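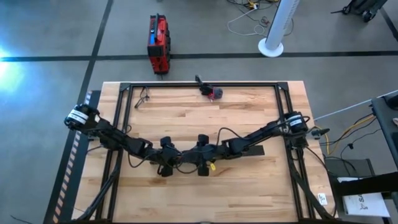
About us

Hi, I'm Eun-ji Yoon, and I make tables. Benches too, and the odd kitchen counter, but mostly tables, because I can't seem to stop! Vesska is me, my business partner Kyu-ri Ham, and a shop that smells of oil and sawdust from the parking lot in.

I started out refinishing other people's furniture in a one-car garage. A neighbor wanted a workbench that could take a beating, so I glued one up from maple offcuts, and she told her sister, and her sister told what felt like the whole street. Kyu-ri came in to help me flatten that second top (it was a monster, we were both sore for days) and she has been here ever since. She does the drawings and the numbers. I do the glue-ups and most of the talking, as you may have noticed.

Butcher block is our favorite thing to make. We love a top built from lots of narrow staves, all running the long way, with the color moving around from cream to honey to tan and a dark streak turning up where it likes. Some shops sort their boards until everything matches. We shuffle ours on the floor until we like the look of it, and that can eat a whole morning. If you'd like yours calmer, or wilder, come by while we're laying it out and move a few boards yourself. Plenty of customers do, and they always stay longer than they planned.

To date we've built 137 tops, and I still have the order slip for every one of them in a shoebox. Our bestseller is the Gondum, a plain heavy bench with square edges. The Han is the smaller one, made for apartments and narrow hallways. We can do either in a custom length, and we're happy to leave the edges bare if you plan to clamp or bolt things down.

An order takes some 30 working days, a little longer if it comes in after November starts, when everybody remembers the holidays at once. We deliver ourselves anywhere within 19 miles and we'll carry it up one flight of stairs. Two flights and we'll need to talk (and maybe you'll need to make coffee).

The shop is open from 9 in the morning until Kyu-ri gets hungry, usually just past 5. Ring the side bell twice, the planer is loud. Bring your measurements if you have them, and a photo of the room helps a lot!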